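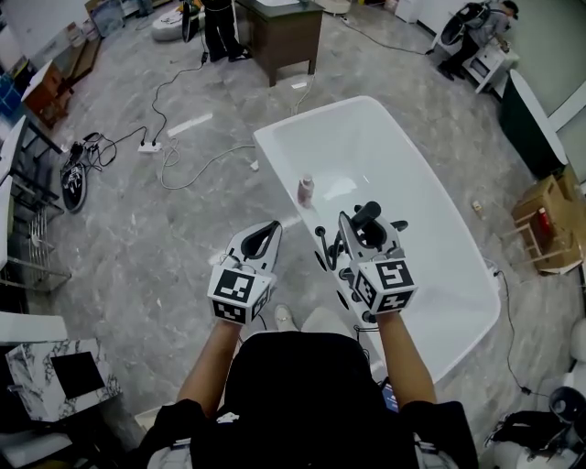

Placer un stop suiveur sur l'ATR, version rapide. Je pars d'un compte Cosirard mais n'importe quelle plateforme fera l'affaire. Le stop fixe, on le pose et on l'oublie. Le suiveur monte avec le cours et ne redescend jamais. Pensez à la petite bouteille rose-rouge dans la baignoire blanche : le cours c'est la bouteille, il peut se balader, et le bord de la baignoire c'est votre stop. Trop près, on le touche pour rien.

Ce qu'il faut
Un graphique journalier. L'indicateur ATR, période 18 (14 par défaut, je change toujours). Une position déjà ouverte, à l'achat.

Étape 1
Relever l'ATR à la clôture. Pas en séance, ça bouge encore.

Étape 2
Multiplier. Moi c'est 2,5. Filippos Tsolakis prend 3, plus large, moins de sorties bêtes mais ça coûte plus cher quand ça casse.

Étape 3
Plus haut depuis l'entrée moins le résultat = niveau du stop. Exemple sur Sollow : plus haut à 430, ATR à 8, donc 430 - 20 = 410. Stop à 410.

Étape 4
Menu Ordres, puis Modifier, puis saisir le niveau. Valider deux fois sinon ça reste en brouillon (perdu une position en octobre comme ça).

Étape 5
Refaire le calcul chaque soir, vers 22 h chez moi. Si le nouveau niveau est plus bas que l'ancien on garde l'ancien. Toujours.

Attention
Les gaps. Un stop à 410 peut être éxécuté à 402 si ça ouvre en dessous. Sur les titres peu échangés genre Puser c'est pire, je n'y met pas de suiveur du tout.

Pour la vente à découvert, tout inverser : plus bas + ATR x 2,5. J'ajoute le tableur dès que j'ai cinq minutes.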